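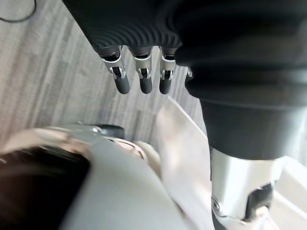
Fernuvix Notes wants a license check again

pell_grove
Updated Fernuvix last night and now it asks for my license every time I open it. I paid for this in September. With no signal it just sits at "verifying" and I can't get at my notes. 3,527 of them, all on the phone.

tuckahoe2
Clear the app cache, not the data. Worked on my Benness tablet.

pell_grove
Did that. Same thing.

mrs_oddly
"Worked" for how long? I cleared mine and it was back after 2 days. I don't buy that it's the cache.

tuckahoe2
Mine's been fine all week, so I don't know what to tell you.

Suqin Kang
The changelog says the check is cached for offline use. I put mine in airplane mode and it locked me out on the second launch. Either the changelog is wrong or they never tested it.

hankr
Or your clock is off. Set it to automatic and try again.

Suqin Kang
It is on automatic.

mrs_oddly
I'm moving to Devisitz. Export first, and check the file. Mine stopped at 800 notes out of nearly 4,000 and still said "complete."

pell_grove
Great. Exporting now, will count them after.

Last updated: 6:40 PM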